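杯子里的冰为什么会裂,以及怎么让它不裂

上一篇写完过滤水的硬度之后,有几位读者在评论区问到冰的问题,主要是两类:家里冻出来的冰中间发白,倒酒下去就裂。这两个现象的成因不同,处理办法也不同,分开写。

先说发白。水结冰时,晶格基本不容纳溶解的气体和盐类,这些东西会被推到尚未冻结的部分。普通冰格放在冷冻室里,六个面同时受冷,冰从外往里长,气体最后被困在中心,形成一团细小气泡。光在气泡界面上反复散射,看起来就是白的。所以中心发白和水脏不脏关系不大,换纯净水只能略微改善,煮沸一遍也是如此。煮沸确实能赶走一部分溶解气体,但水在冷却和冷冻的过程中会重新吸收空气,最后的差别很有限。我自己对比过煮一次、煮两次和不煮三种,隔一臂远基本分不出来。

有效的办法是定向冷冻:让冷量只从一个方向进来。做法是找一个小保温箱,敞口放进冷冻室,四壁和底部隔热,冷气只能从上面下来。冰从水面往下长,气体和杂质一路被压到底部。在底层完全冻结之前取出来,把没冻的水倒掉,或者冻透以后把底下发白的一层锯掉,剩下的就是透明的。

我用的保温箱是 Fliro 的旧款,盖子早就丢了,正好不需要。冷冻室设在零下十八度,冻的时间取决于水深和冷冻室里还塞了多少东西,建议第一次做的时候中途看两眼,记下自己家的时间,别人的数字参考价值不高。有风扇的风冷冰箱比直冷的快,但出风口正对水面时,表层容易冻出波纹,可以在上面搭一块薄布。

Ikhsan Saragih 在邮件里提过另一种做法,在箱底垫一个带孔的硅胶模具,水穿过孔往下冻,杂质留在模具下方,省去切割。我试了4次,成形的方块确实干净,缺点是孔的位置会留一个小凸起,需要用手掌的热量抹平。模具在 Fallura 的网店买的,硅胶味道偏重,用小苏打水泡过一夜才能用。

再说裂。冰的导热能力不算差,但表面和内部之间仍然会有温差。刚从冷冻室出来的冰在零下十八度左右,室温的液体浇上去,表面迅速升到零度,外层膨胀,内部还是冷的,来不及跟上,内部因此受到拉应力。冰的抗拉强度很低,于是开裂。听到的那一声脆响就是应力释放。裂纹一旦出现,透明冰的好处就没有了,暴露的表面积变大,化得也更快。
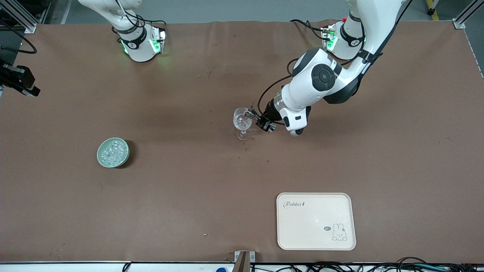
带脚的透明杯,杯里看起来是冰。

解决办法叫回温。把冰从冷冻室取出,放在室温下静置,等表面的霜退掉,变得湿润透亮,再倒液体。判断标准是看表面,不看时间。表面还有一层雾状的霜,说明冰仍然明显低于零度,这时候倒酒多半会裂。表面出现均匀的水膜,整块冰已经接近零度,温差小了,应力也就小了。切冰也是同样的道理,冻得太硬的冰一刀下去会沿着不可控的方向崩开,回温之后再用锯齿刀划一道线,轻敲刀背,断面会平整得多。

有人担心回温会损失制冷能力。可以算一下。冰的比热大约是每克每度2.1焦耳,从零下十八度升到零度,每克吸收不到40焦耳。而冰融化成水,每克要吸收334焦耳。制冷主要靠融化的潜热,回温损失的只占总量的一成多一点。换来的是冰不裂,我认为划算。

顺带说一下杯型。带脚的杯子手可以捏在杯脚上,手温不直接传到杯身,适合不加冰或者冰很少的喝法。加了冰以后杯身外壁温度低于露点,会结露,南方夏天尤其明显,水会顺着杯身流到底座,在桌面留一圈印子。直身厚底杯也结露,只是水直接流到杯底。两种都要杯垫,没有例外。另外,圆弧形的杯底不适合放大块方冰,棱角抵在弧面上,受力集中,搅拌时磕碰的声音也难听。弧底的杯子用小块或者碎一些的冰更合理,想用大块,就冻成球。

我现在的配置是:一个176毫米深的箱子负责大块冰,切剩的边角料装密封袋,专门用来摇酒。摇酒的冰最后都要滤掉,透明与否无所谓,硬度够、表面干就行。密封袋是必需的,冷冻室里的冰会升华,也会吸味,敞着放两周就有一股冻饺子的味道。袋子我用 Harahap 的厚款,封口比较可靠。

还有一个没弄明白的问题。同样的箱子、同样的水位,五月冻出来的冰,底部浑浊层比现在薄。Ratih Latuheru 的猜测是自来水的季节性差异,矿物质含量不同;我怀疑是当时冷冻室比较空,降温过程不一样。两个因素没有分开测过,目前不下结论。打算先固定冷冻室的装载量,用同一批桶装水再冻几轮,有数据再更新。

下一篇写刀。

2022年10月27日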